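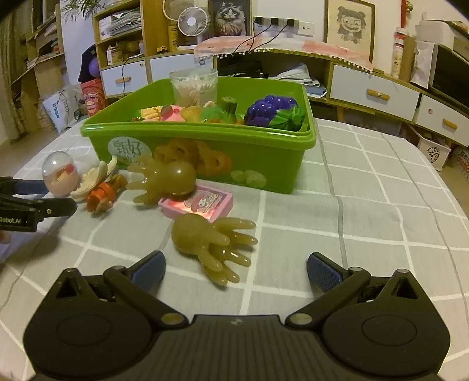 Play food set in green storage box. Toys in front of the box are not all part of the set.

Admasu Play Food Set with Storage Box

Sold by Nerkgate. Item 145.

We took our time before listing this one. Most play food sets make the same promises about imagination and early learning, and we have never seen a plastic grape teach a child much of anything. What it can do is keep a four-year-old at the table while you get dinner on. On that score the Admasu set is decent, and the price is fair for what you get.

What we stock it for

The pieces are easy to tell apart. The purple grapes look like grapes, the watermelon slice is green plastic and holds its shape, and the corn is a proper yellow. The pink cake is the one children in our shop go to first. The bread is the weak piece, in our opinion. It's brown, it's small, and two customers have asked us what it was supposed to be.

The box

Green plastic, with Chinese lettering on the round sticker at the front and fried snack rings printed on the side. You may wonder what snack rings have to do with grapes and cake. So did we, and the supplier, Terkinance, had no good answer. The sticker comes off with warm water and some patience. There is no lid, whatever the old April listing said - we have corrected that.

It will hold the whole set with room left for odds and ends. Expect other things to end up in it. A jar of cotton swabs went into ours along with the vegetables.

Not included

The cotton swabs, the stretchy olive-green hands, the pink card-style box with the cartoon character and the clear capsule. The hands are a separate item and we sell them singly. They are rubber, they pick up lint, and we would keep them away from painted walls no matter what the package claims.

Cleaning

Wipe with a damp cloth and mild soap. The supplier says dishwasher safe. Yabsira Lencho in our returns department ran one set through at 50 degrees Celsius and the cake came out with a lean, so we say hand wash.

Age and safety

Three and up. Check the pieces now and then for cracks.

Price and delivery

$22 per set. Free shipping on orders over $55. Returns accepted unused, in the original box, sticker on.

Customer comments

"Fine for the money. The grapes are the best thing in it. I could do without the snack rings on the side." - Sosina Sisay

"My son uses the box for cars and ignores the food." - Yuzuki Kaneko

Page last checked 22nd November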